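December, bedroom set, afternoon into evening

Goal for this entry: decide whether the grasp-point labels from the Wukton pass are usable for training the cloth pick policy, or whether we relabel from scratch. Cleiton Godoy argued last week for relabeling. I wanted numbers first.

Method. Demonstrations are hand-held gripper only, no arm. Each one covers approach, close, lift, and release over the bed. Finger opening is logged with the wrist view. The close event is taken from the opening signal, first sample where the derivative drops to zero and stays there for 5 samples. The old script used a fixed threshold on opening width, and that fails on cloth. A folded shirt stops the fingers well before a single layer does, so the threshold either fires late or does not fire. Several of the label complaints in the Grilla notes come down to this and have nothing to do with the labelers.

Changed the detector, reran it on the existing set of 400 demonstrations. Spot-checked 30 of them by hand against the video. The new close time agreed with my reading in almost all of the spot checks. The misses were both kinds: one early fire when the fingers paused before contact, and a few where the operator squeezed twice and the detector took the first squeeze. The second kind is arguably correct. Need a rule for double squeezes, see below.

Grasp point definition. Settled on the midpoint between the pads at close time, projected back to the last view where the cloth is not hidden by the fingers. Talon used the pad midpoint with no back-projection, so its points land on the pads themselves and the network learns to find blue. I reproduced that on a small split and the heat map sat on the finger pads every time, with or without cloth in reach. Anything trained on those labels should be thrown out.
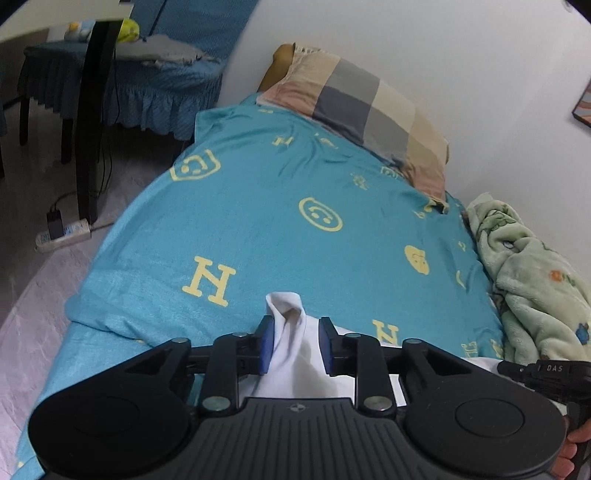 Gray shirt with the collar is the second one, white cloth pinched in the pads is the first.

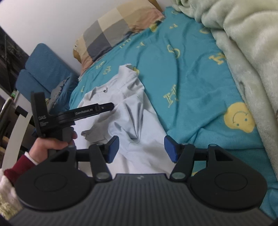 Back-projection depends on the pose track, and the pose track depends on texture. Large flat areas of wall give nothing. The printed duvet is good for features but it deforms when the cloth on it is dragged, so features on it move a little and the tracker treats them as fixed. Drift over a lift is small. Drift over a long drag is not, and the projected grasp point slides along the fold by a visible amount. For now: discard any demonstration where the drag before close lasts longer than 2 seconds. Crude, but it can be applied from the log alone.

Tried masking the bed region out of the tracker. Worse. Too few points left on the furniture and it lost track during fast approaches. Tried down-weighting in place of masking, better than the mask, no clear gain over doing nothing. Left it off.

Two-handed demonstrations are a separate problem. When the second gripper enters the view it is picked up as foreground and the tracker sometimes locks onto it for a stretch. Pellegrini has a mask for the other hand, but it was made for rigid grippers on a table and it leaks at the sleeve. Will ask for the version with the wider margin before touching our own code.

Decision: no full relabel. Keep the Wukton class labels (collar, hem, sleeve, body), replace all close times and all grasp points with the output of the new detector. Cleiton agrees for the one-handed set and wants to hold the two-handed set back until the mask is fixed. Fine with me.

Open items
– double squeeze rule: take the last close before the lift starts, check that this does not break regrasps
– log the drag length as its own field
– rerun the small split with back-projected points, same seed, compare heat maps side by side
– battery connector on the left unit is loose again, swap before the next session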